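Gramura Volska Two-Arm Tabletop Cell
Setup, Care and Service Information

Product group: Enclosed tabletop cells
Supplied by: Gramura, Randside
Page revised: Sunday, February 27, 2022

Overview

The Volska is a two-arm cell for handling work on soft and irregular goods. Both arms are mounted at the front of the table, one on each side, and share the same construction of white link covers and black joints. The cell is delivered with back and side panels, corner posts, front rail, and arm mounts. The Frade controller is ordered separately and is required for operation.

Installation

The table must be level before the arms are fitted. Set the front rail first and secure it at both ends, then attach the base mounts. Tighten each mount in a cross pattern and check it again after 50 hours of operation. The panels are hung last. A clear space of 70 cm is required behind the back panel for service access.

Cables are run along the top of each upper link and tied at the points marked in the installation sheet. Leave enough slack at the wrist for the joint to turn through its full range. A cable that is pulled straight at any position of the arm must be tied again before the cell is put to work.

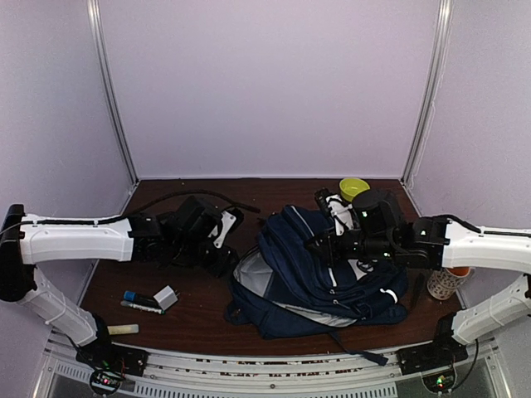
Soft goods place particular demands on the cell. Bags and garments shift when they are touched, and straps may pass over the front of the table. Operators shall confirm that no strap or cord can be drawn into a base mount. Items in the work area should be placed by hand before the arms are enabled. Hands must be kept outside the panels from that point until the stop control has been pressed.

Routine care

Daily: Wipe the tabletop and rail with a dry cloth. Remove lint and thread from the gripper fingers. Check that the small screws on the link covers are flush.

Weekly: Inspect the cable ties. Clean the camera lenses with a lens cloth only. Brush out the grooves of the front rail, where dust and fibers collect. Confirm that the camera brackets have not moved against their reference marks.

Every 50 days: Release the arms, move each joint by hand through its range, and note any change in resistance. Record the result in the cell log. An arm that shows uneven resistance at the elbow should be withdrawn from use and reported to Randside.

Liquid cleaners are not approved for any part of the arms or for the circuit boards near the mounts.

Camera alignment

Each wrist carries a camera on a perforated bracket. After a bracket has been removed or struck, the alignment routine must be run from the Frade controller. The routine uses 38 positions per arm and should be carried out with the table cleared. Do not bend a bracket back into shape. Replacement brackets are supplied with new screws, and the old screws are to be discarded. 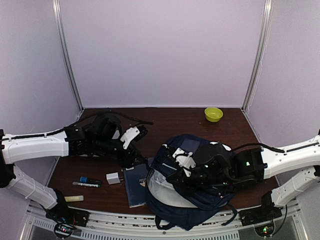 Volska cell with both grippers over the work area and an open backpack on the table.

Repair and replacement parts

The following may be replaced by the customer: gripper fingers, camera brackets, cable ties, link covers, and panels. Wrist motors, elbow joints, and base electronics are replaced by Gramura service personnel or returned to Randside for exchange.

Before any part is removed, shut down the controller, disconnect the supply, and support the arm from below. The arm will drop if it is released without support.

Orders should state the serial number of the cell and the side on which the part is fitted. Left and right gripper fingers are not interchangeable. Orders for the scheduled April service period are accepted through the parts desk at Randside.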